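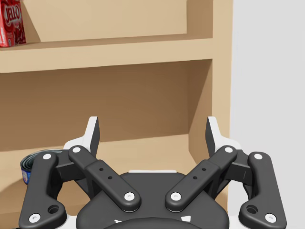

Simulated shelf used in the Tatton study, with the gripper open in front of the lower compartment. A Jell-O box stands on the upper shelf. Rendering: Bristard Robotics Lab.

Shares 112 | Comments 9

Bristard Lab Presents a Method for Training Robots on Shelf Tasks in Simulation

IDANDALE, July — The Bristard Robotics Lab announced today the results of Tatton, a research method that helps a robot arm learn to take objects out of narrow shelves. All of the training is done in a simulated environment, and the learned program is then moved to a real arm without new training.

Shelves are difficult for robots. The walls limit how the arm can turn, and a can that lies on its side needs a different approach than a box that stands upright. Earlier methods of the lab planned the whole movement before the arm started. With Tatton, the robot corrects its path many times during the approach, using only the view from the wrist.

In tests on a real shelf, the method completed 75 percent of the attempts. The earlier planner of the lab, called Tarar, reached 50 percent on the same objects. Most of the remaining failures happened when the fingers touched the side panel before they closed. The team considers this the main open problem — a wider set of shelf sizes is now being prepared for the next round of training.

The tests did not include glass or soft packages, and the results should not be extended to them.

The simulated shelves and the training code will be shared with other research groups on request. A technical report is available from the lab.

Search this site Enter keyword Go

Contact: Press Office, Bristard Robotics Lab, Idandale | © Bristard Robotics Lab | Back to top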